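Calorie Targets Should Come With a Review Date

Many workplace wellness programs now ask members to record what they eat. The practice has merit. A written record shows where the day's food comes from, and most people are surprised by the size of their evening meal. My concern is with the number printed at the top of the page.

In the Pruvberg program, 176 members were given a daily target on joining. For most it was set once, from height, weight and age, and never looked at again. A member who began in December at 2,000 calories was still working to that figure well into winter, although her weight, her hours and her level of activity had all changed. 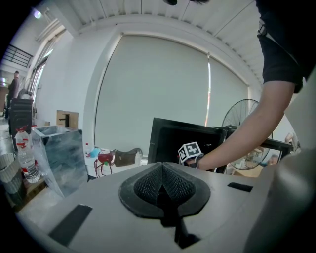
A fixed target of this kind does quiet harm. When weight loss slows, as it usually does, the member assumes that she has failed and cuts further. One diary I was shown, with its owner's permission, recorded a day at 1,281 calories followed by a ten-kilometre walk. The program had sent her a congratulatory message.

I would ask for two changes. Every target should carry a review date, set no more than eight weeks ahead, and the review should be a conversation with a trained person. Members should also be told plainly that holding steady is an acceptable result — particularly during travel, illness or a family visit.

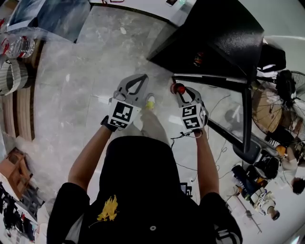

Grumitz Staff Health and Recreation Department

The usual objection is cost. Reviews take time, and the Rundis office has one dietitian for 314 staff. That is a fair point, but the program already pays for badges, reminder messages and a quarterly prize draw. Some of that money would be better spent on her hours. Members who want a daily figure should continue to have one, provided somebody qualified has looked at it recently.

Glykeria Christodoulou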